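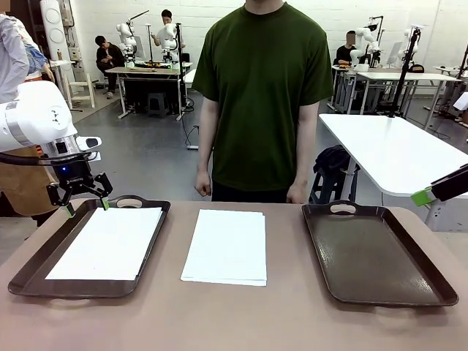 Two brown trays, one stack of paper. Left one lined, right one still to go.

Ok quick post because I have to be out the door by 4 and I promised Denise I'd write up the tray liner thing. She has asked me twice now.

So. Trays. We bought the dark brown plastic ones with the cutout handles, and they look great for one afternoon and then every cup and spoon leaves a mark. Shiny brown shows everything. Wiping them down between rounds gets old fast. Paper liners fix most of it.

I did try the fancy precut ones from Sabbagh first. Nice paper, wrong size, curled up at the corners. Sent back. Now it's plain white sheets, whatever is cheapest, 144 to a pack, and a pack lasts me most of January if people don't use them for phone messages (Fadi).

How I do it:

Tray flat on the table, stack next to it. Peel one sheet off the top. Just one!! They stick together and then you've got two in there and the pile runs out early. Push it up to the far rim first, then let the rest drop down. If it doesn't cover the whole floor that's fine, mine doesn't quite either. A little brown showing around the edge looks kind of nice.

Don't tape it. I taped it once. Spent a whole evening scraping off teh gunk with a butter knife.

Don't trim it to fit either unless you have way more patience then me. Benvinda cuts hers with rounded corners and they're beautiful and it takes her forever.

Things I haven't figured out: what to do about wet glasses. Paper goes to mush. Itsuki says use two sheets, Struan says use a cloth, and a cloth means laundry so no. Maybe wax paper? Will try it and report back.

Also someone asked where the trays came from. The shop in Trastton, back wall, next to the cutlery bins. They had 12 left when I was in.

Ok really going now. More on the cutlery drawer next time, its a disaster

Contact | Copyright, all rights reserved | Back to top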